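Sim before cell: what do you require before someone runs a program on the real arm?

Forum > Integration and Safety > Procedures and Standards
17 replies, 1,108 views

palletjack_63
We're rewriting our site procedure for bench arms and I'd like to hear what other shops do. The old one is two pages and was written when we had a single fenced palletiser. Now we have seven bench arms, most of them in open cells, and programs get changed every week by people who aren't integrators.

The sticking point is simulation. The draft says every new or changed program must be run in simulation and signed off before it goes on the real arm. Half the technicians say that's already what they do. The other half say it adds a day to a ten-minute change. Management wants one rule. What's in yours?

tollusari_tech
Ours is tiered. Point touch-ups under a set distance don't need a sim run, just a slow run on the real arm at reduced speed with a hand on the enable device. Anything that changes the path, the payload, the tool or the order of moves goes through sim first. We wrote it in May and it's held up. The distance limit is set per cell and printed on the card at the pendant.

Our site is Tollusari, so small batch, lots of changeovers. Might not suit a place that runs the same part for a year.

greywater
One rule for everyone sounds tidy but I wouldn't do it. If you make people simulate a touch-up they'll press play, look away and sign. Then the signature is worthless for the jobs where it counts.

palletjack_63
That's more or less what the second half of my technicians said, with more swearing.

mrs_interlock
I'd push back on that. The touch-ups are where we've had contact events. Somebody lifts one approach point to clear a fixture, the arm picks a different elbow position to get there, and the elbow sweeps through a spot it never went near before. The tool point only moved a little. A distance limit on the tool point doesn't catch that.

tollusari_tech
Fair. Ours has a line that any change of arm configuration counts as a path change, but you have to notice it first. We lock the configuration in the program where the controller allows it.

mrs_interlock
And where it doesn't allow it?

tollusari_tech
Then it goes through sim.

benchtop_bev
Can we talk about what "run in simulation" means? I audited a plant last year where the sim file had the arm, the table and the part. Nothing else. No cabinet, no posts, no racking. The program was "collision free" because there was nothing in the model to collide with. My checklist now asks for the room as well as the bench:

- everything fixed within the full reach of the arm, elbow and cables included
- everything on wheels that normally parks inside that reach
- table height and table angle measured on site, not taken from the drawing
- the tool as fitted, with hoses
- floor markings or the edge of the walkway
- date the cell was last measured

The last one gets left blank more than any other.

greywater
Agree with all of it except the wheeled stuff. If it's on wheels it'll be somewhere else tomorrow. Mark the floor and keep it out of the zone. Modelling a trolley in one position gives you a false answer for every other position.

benchtop_bev
I model it in the worst position you could push it to. If the program clears that, it clears the rest.

greywater
That only works if you know which position is worst. For an arm with six or seven joints I wouldn't bet on picking it by eye.

Cliltex_Al
We're a training outfit so we see a lot of files from a lot of companies. Biggest gap is the elbow, same as mrs_interlock said. People set the view low and close on the gripper and never look at the rest of the arm. Our course notes make them save one high view of the whole cell at each hold point and attach it to the change record. One of ours, at a hold point with the gripper just above the table:

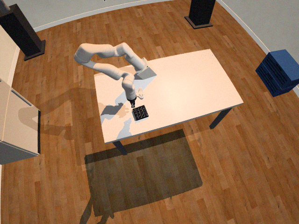
Image: Cliltex course notes, cell modelling unit. Simulation render.

Look at the elbow. The gripper is down beside the black tray-like block, and the elbow is out past the table's edge, over the floor. If your keep-out line is drawn around the tabletop, the arm is already outside it at an ordinary working position. I ask every group to draw the line on a printout first and most of them trace the table.

benchtop_bev
Good, there's a cabinet and crates and pedestals in that one. That's the level I'd want. Most of what I get sent is an arm floating on a grey grid.

palletjack_63
This is useful. I checked two of our own files this morning and both have the zone drawn to the bench edge. One of those benches backs onto the aisle.

mrs_interlock
Fix the aisle one before you finish the procedure.

palletjack_63
Already taped off and locked out until it's re-measured.

drylube
Unpopular view, but I think you're all leaning too hard on sim. It tells you about geometry. It doesn't tell you the vacuum cup is worn, the part is slippery or the brake on joint two lets the arm sag a bit when you hit the stop. I've seen a program with a perfect sim record drop a casting on the first cycle. A slow run on the real arm with the right person watching finds more than a week of modelling.

Also those renders look so neat that managers take them as proof. Somebody waved one at me in a meeting as though it was a test result.

Cliltex_Al
No argument on grip and braking. We tell people the sim record covers reach, clearance and sequence, and that's printed at the top of the form. The slow run still has to happen. Sim is there so you don't find the clearance problem with the real elbow.

drylube
Fine, if the form says so. Most forms I've seen just have a box that says "simulated Y/N".

upadhyay_line4
We had exactly that box at Upadhyay and took it out. The replacement has four lines: what was checked in sim, what wasn't, who checked, and which version of the cell model they used. The "what wasn't" line gets the most useful answers. People write things like "cable slack not modelled" and then the person doing the slow run knows to watch the cable.

It added maybe two minutes. There was grumbling for a fortnight and then it stopped.

palletjack_63
Stealing that. Does the same person do the sim check and the slow run?

upadhyay_line4
No. Different person for the slow run, always. On nights that sometimes means the job waits until the morning.

greywater
That's the rule I'd keep if I could only keep one.

tollusari_tech
We can't manage that with our numbers. Two techs on days, one on afternoons. Our compromise is that the afternoon tech can do both for a touch-up but not for a path change. If it's a path change it waits, and production has had that explained to them several times.

mrs_interlock
What does your risk assessment say about it?

tollusari_tech
It names the tiers and says who can do what on each shift. Reviewed whenever a tool or a fixture changes. I'll grant you the afternoon arrangement is the weakest part of it.

benchtop_bev
While we're here, control of the cell model. Where does it live? At one place I visited there were three copies of the same cell on three laptops and all three had the table at a different angle. Ours sits in one folder, read-only, and only one role can change it. The version number is on a label on the table leg so you can compare before you start.

drylube
The label is a good idea. I'd put one on the cabinet as well, seeing that's the bit that gets shoved over when the cleaners want to get behind it.

greywater
Bolt the cabinet down.

drylube
It's a rental unit, mate.

palletjack_63
OK, second draft after reading all this. Tell me what's wrong with it.

1. Touch-up within the cell's printed limit, same arm configuration: no sim, slow run at reduced speed, entry in the log.
2. Any change to path, tool, payload, sequence or configuration: sim first, using the current controlled cell model, then slow run.
3. If you can't tell whether the configuration has changed, treat it as 2.
4. Sim record lists what was checked and what wasn't, plus the model version and a whole-cell view at each hold point.
5. Slow run under 2 is done by someone other than the person who did the sim.
6. Keep-out zone is set from the swept volume of the whole arm, tool and part.
7. Model is re-measured after any move of the table, the arm or anything fixed within reach.

mrs_interlock
Item 6, add stopping distance. The swept volume on its own assumes the arm stops dead. And say which speed the stopping distance was taken at.

upadhyay_line4
Item 1, who sets the limit? If the technician can change the card it's not much of a limit.

palletjack_63
Good catch, both. Limit will be set by the cell owner and signed in the risk assessment. Adding stopping distance at full program speed with the heaviest part.

greywater
I still think item 4 will turn into a pile of pictures that never get opened. One view at the worst point would do.

Cliltex_Al
You have to look at all of them to know which is the worst point, same as your trolley.

greywater
Walked into that. Still too many pictures.

burent_rob_cell
Bit off to the side, but Burent keeps its change records for the life of the cell and the attached views have been handy when we re-lay the floor. You can see what used to stand where. I'd keep them even if the log itself gets trimmed.

palletjack_63
Noted. The draft goes to the safety meeting on Tuesday. Item 5 is going to be the fight, because afternoons are short-staffed here too. I'll post the version that gets through.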